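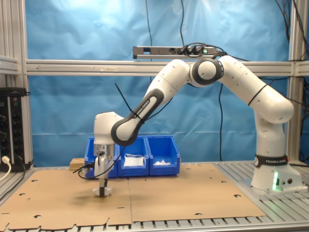
Posted by Lý in Student Guides | December | 2 comments

Section 4: Setting Up Your Finals Planner in Mivura

Okay, so you've made your account and you've got your class list in. Yay! This is the part I wish I'd done in my first semester, back when my whole system was sticky notes on a dorm mirror and a lot of hoping.

Have every syllabus open before you start. I do mine at the library with a big iced coffee and it takes me 30 minutes, start to finish.

1. Open Mivura and tap Terms, then New Term. Name it whatever you want (mine is called "please be kind").

2. Set the length to 13 weeks. Pumunside runs on 13, but the app starts you off with a longer term, so you do have to change it by hand.

3. Add your exams first. Tap the plus sign, pick Exam, and type in the date and room.

4. Add your papers. Put the word count in the Goal box, so for my history final I typed 2000. Mivura splits that over the days you have left and gives you a little number every morning. Mine said 300 a day last time, and I can do 300 words before breakfast if I have to!

5. Pick your rest blocks. Please don't skip this one. I keep dinner and everything after 9 p.m. free, and the planner will work around it.

6. Tap Build. Your week fills in, color by color.

Note: If a paper has a draft due before the final version, add them as two separate items. I put mine in as one and the draft deadline never showed up on my calendar, which made for a fun evening.

Caution: Tapping Build a second time wipes anything you've dragged around by hand. Save a copy first (Menu, then Duplicate Term).

7. Turn on reminders. I like one the night before and one at 8 a.m., but my roommate says more than one makes her want to throw her phone, so do what works for you.

If you're moving over from Brovura, your old classes will import fine but your notes won't come along. Copy those over before you close that account.

Group projects get their own page, and that's Section 5.

Related guides
Section 3: Adding Your Classes
Section 5: Group Projects and Shared Lists
What I Pack for a Library Day
Moving from Brovura to Mivura

We use cookies to remember your settings. Accept | Manage

Contact | © Lý's Student Guides | Back to top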